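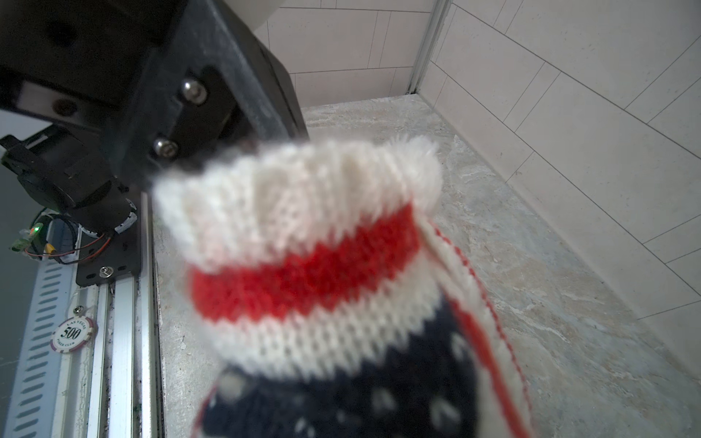 Rajitha Weerakoon

Labeling contact edges in wrist-camera stills of knitted things

If you have come to this page you probably have a folder of wrist-camera stills and a grasp model that does well on blocks and mugs and then goes to pieces the moment you give it a sock. I have been there, and I spent most of a spring there! What finally helped us on the Trelen set was a fairly humble change in the way we labeled, and since several people have written to ask how we do it, I thought I would set the whole thing down, start to finish.

The idea is that we stop marking a grasp point and mark a contact edge – the stretch of cloth border that a finger could close on, drawn as a line that follows the knit. A point on a soft object means very little, because the cloth slides and folds and the same point ends up somewhere else. An edge has a direction, and the model can use that.

What you need

Your stills at full size, a drawing tool that can save open lines (we use Feker, but anything that exports points in order will do), and a plain text file for notes. Please keep the notes file. Half of what I know about our own data came out of it.

Step one: sort by distance

Go through the folder and split it into near and far. I call a still near when the cloth fills most of the view and you can no longer see the object's whole outline. The American-flag sock is a near one, with the white cuff right up against the lens and everything on it gone soft. Label the near pile first, while you are fresh, as it is much the harder of the two.

Step two: find the rib

Ribbing is your friend. Cuffs, collars and hems are usually ribbed, the ridges run straight out to the border, and you can often make them out even when the stitches lower down have blurred together. Follow the ridges to where they stop and draw your line across their ends. On a fuzzy cuff there will be loose fibers standing up past the real border, and you should draw inside them. We used to draw outside, and our fingers closed on fluff for weeks before Amirul Wibisono looked over my shoulder one afternoon and asked what on earth I was tracing.

Step three: leave the pattern alone

Color bands are tempting, I know. A red band against a white one makes a lovely crisp line and your hand wants to follow it. It is a change of yarn and there is nothing there to hold. If you find yourself unsure, zoom in and see whether the rows of little V-shaped stitches carry on across the color change. If they do, it is all one piece of cloth and you can move on.

Step four: mark what is already being touched

Any edge with a finger on it gets a second tag, "held", and any cloth pressed in the middle, away from a border, gets "pressed" and no line at all.
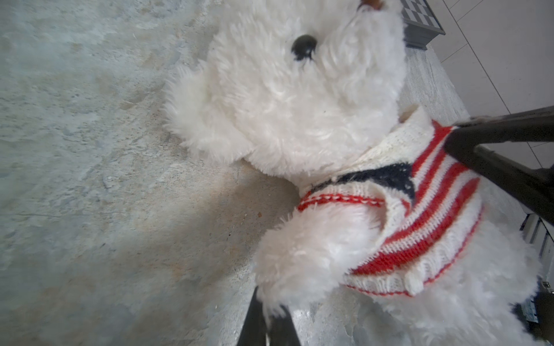 I would ask you to be strict about this one, even when it feels fussy. A fingertip resting on the striped part of a sweater is a pressed contact, though the hem may be a very short way off, and if you round it up to "held" the model learns that stripes are handles. Dressed toys bring a further wrinkle, which is that long fur spills out over the collar and sleeve openings. Draw the edge of the garment only where you can see the knit, break the line where fur covers it, and start again on the other side. Please don't guess your way across the gap.

Step five: have someone else draw a few

We held back 39 stills and had two of us draw them separately, without looking at each other's lines. Wherever our lines ran in different directions we sat down together, with tea, and rewrote the instruction that had let us disagree. The rule about fur came out of one of those sessions, and so did the one about fibers.

What we got

The finished set is 943 stills with 1286 edge lines. Trained on these, our model chose a ribbed border first far more often than the one trained on points. Smooth woven cloth did not improve much, and I don't have a good answer for that yet. Hems on thin T-shirts are still a misery.

If you try it on towels, do write and tell me how you handle the looped kind. I have a page of notes on them and no rule I would stand behind.

Guides > Soft objects > Labeling
Posted in July by Rajitha Weerakoon
Contact | © Trelen project | Back to top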